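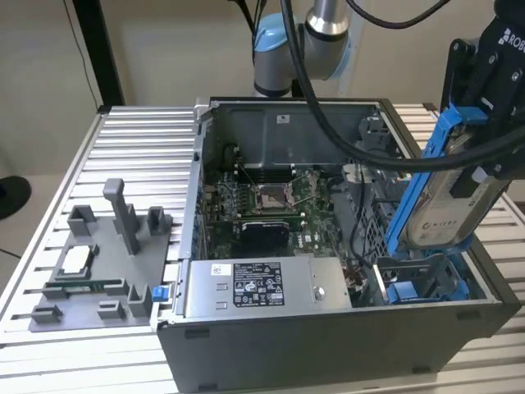

Gripper trials, progress to the end of December

Hello all – a quick one from the Pudport bench. We've now done 179 of the 600 drive insertions we promised Wallmont, split between the Tolis fingers and the Stefanou ones. I went in rooting for Stefanou, but Tolis is ahead on the caddies, by more than I'd like! Memory and CPU runs haven't started yet.

We lost 2 afternoons to a controller fault (my fault, wrong settings file). 57 runs need repeating with the wrist camera recalibrated. Spending is on budget – I'll send the sheet separately.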